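Foam mats on the workbench: try it!

I put interlocking foam tiles down at our shared workshop in Warkstead last November, and I'm still delighted with them. Small screws stay where you drop them, cans don't clatter, and my elbows are so much happier.

Dry-fit the tiles first, then press the teeth together from one end of the seam to the other. Leave the toothed edges on if you might add more later (I always do!). 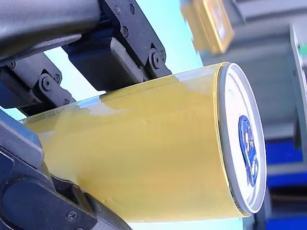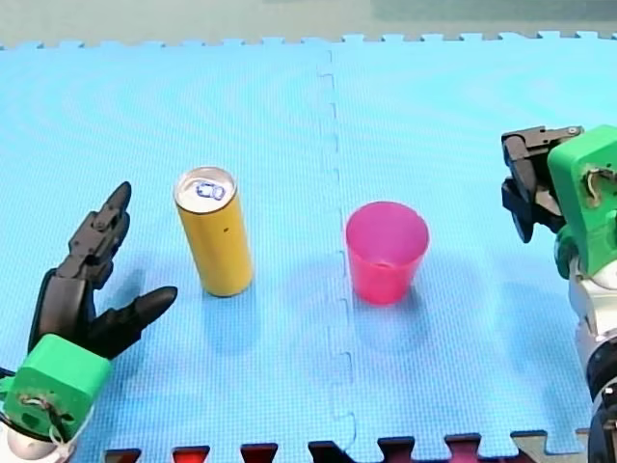
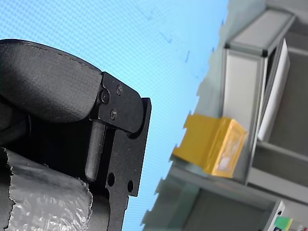 For cleaning, a damp cloth and a drop of washing-up liquid will do. Lift the tiles now and then and wipe underneath, grit loves a seam. Keep hot glue guns well away, and cut on a board. My first set cost 40 zloty from Rutkowska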